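OPINION: Keep the bottom of the bin in sight
By Ajith Naidu

Most advice on small clutter begins with buying more boxes. I think it should begin with putting less in the ones we have. A deep bin with a handful of things on its floor does its job. Fill the same bin to the rim and it becomes a place where things go to be bought again.

When we moved from Murley to Fimley I sorted one tub of odds and ends that held 400 items. It took me 11 evenings. I kept very little of it, and I haven't missed the rest.

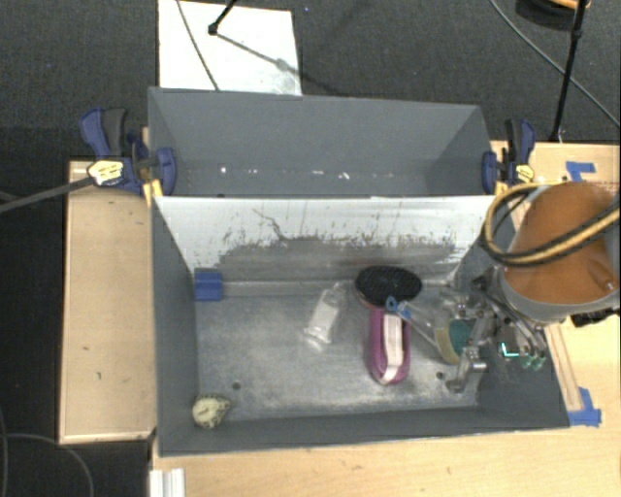 People tell me a nearly empty bin is a waste of space. I don't agree. If I can see the floor, scuffs and all, I can find a small tube or a brush without tipping everything out. Dividers help too, so long as each side has a job. Two open bins, long side to long side, beat one large one with a lid.

Scratched bins don't bother me either. My sister in Flemard replaced hers in September for looking shabby, and the new ones were full by the Friday. The old ones would have held the same rubbish for nothing.

My rule is 4 bins for the whole house, and none of them filled past the point where the bottom disappears.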